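The toy library at Horier: an interview with Babita Malhotra

6 September 2018

Babita Malhotra has run the toy library at Horier since it opened in two rooms behind the old post office. Members pay a small yearly fee and can take home three toys at a time. The collection stands at 931 items, most of them given by families whose children have outgrown them. We met on a morning when the library was closed to the public and she was checking returns.

She trained as a nursery teacher and worked in schools for a long time before this. She says the two jobs have less in common than people think.

"In a school you buy a puzzle, and when it falls to bits you buy another one. We can't do that. If a good wooden puzzle comes in, I want it to go out to families for years. So most of my day is spent looking for bits."

Everything that comes back is checked on a table before it goes on the shelf again. Jigsaws are made up in full. Board games are laid out and compared with the card inside the lid. Inset puzzles, the kind where each tile has its own place in a tray, are the quickest to do.

"You put the tray down and you can see the gap," she says. "With a jigsaw of 1000 pieces you have to do the whole thing, and I don't take those any more. We had one. Gijs did it over most of February and it was complete, so he needn't have bothered."

Gijs Michiels looks after the repairs. He had been offered the post of assistant and asked for the workbench instead. He keeps spare parts in clear plastic bags, because he used to keep them in tins and could never remember which tin was which.

"I can look through the side of a bag," he says. "Otherwise I'm opening lids all afternoon."

Number puzzles are the most borrowed toys in the library after the train sets. Malhotra likes the ones that put a picture with each number, so that a child who can't yet read a numeral can count the things on the tile underneath.

"A three-year-old goes for the car first. One car, number one. Then two ice creams, number two. They get that far without any help from me. When they get to the bigger numbers they slow down, and that's when a parent wants to jump in. I ask them to wait a bit."

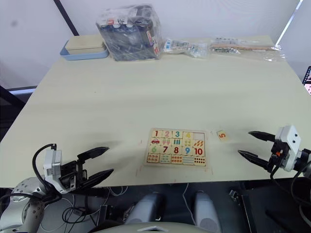
Missing pieces

I asked what happens when a tile doesn't come back with its tray. Malhotra said the family gets a telephone call the same week, and that the piece is usually under a sofa or in a coat pocket.

"I never fine anybody. We did have fines at the start, and people stopped bringing the toy back at all. They were embarrassed. Now they bring it back with the five missing, or whichever it is, and say sorry, and I write it on the card."

The card goes in a box by the door. If the piece hasn't turned up after a month, Michiels makes a new one. He cuts it from thin board, sands the edges and paints the number by hand. He showed me a replacement nine he had done for another set. The blue was a little too dark and he was not happy with it.

"The children don't mind," he says. "I mind."

Some toys can't be saved. Malhotra takes off anything useful and the rest goes to the tip. She lost a marble run that way last year and still talks about it.

Who borrows

The library has 831 families on its books, though she would not call all of them regular. Grandparents are a large group. Childminders are another, and they tend to know exactly what they want.

Anisa Setiawan, a childminder, came to the door while we were talking to ask if the returns box was open. She has been a member for several years and changes her toys every fortnight.

"I haven't got the room to keep it all at my house," she says. "And they get bored of a puzzle once they can do it. I take it back and get a harder one, and then six months later they want the first one again."

Malhotra would like to open on a second afternoon and has asked the landlord about the upstairs room, which has better light. She has had no answer yet. In the meantime she is asking for wooden puzzles, floor puzzles and anything with large pieces. She does not need any more soft toys.

"Please check under your sofa before you bring them in," she says. "And if you find an odd number tile and don't know where it came from, bring me that as well."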